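Filed under: Kitchen Basics / Table Setting

Setting a Small Table for One

The method suits any table with 30 inches of clear depth. Wipe the top first with 500 ml of warm water and a few drops of dish soap, then dry it with a flat cloth. Standing water under a plate leaves rings on painted surfaces.

Pull the chair out before placing anything. Set the plate first – all other positions are taken from it.
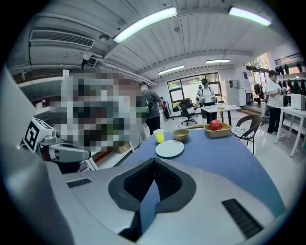
By Nouhaila Ashour | Table Setting | February

A round white plate goes flat on the tabletop. Put the low-sided bowl and the cup behind it, with the cup to the left of the bowl. On a blue table, a yellow cup and a tan bowl are easy to tell apart at a glance.

Fruit goes on its own rectangular tray, farther right and back from the plate. One red piece is enough for a single setting. Keep the tray clear of the chair.

For left-handed diners, mirror the layout – cup to the right, tray to the left. Lift the chair back into place; dragging it can shift the table.

After the meal, clear in reverse order and wipe the top again.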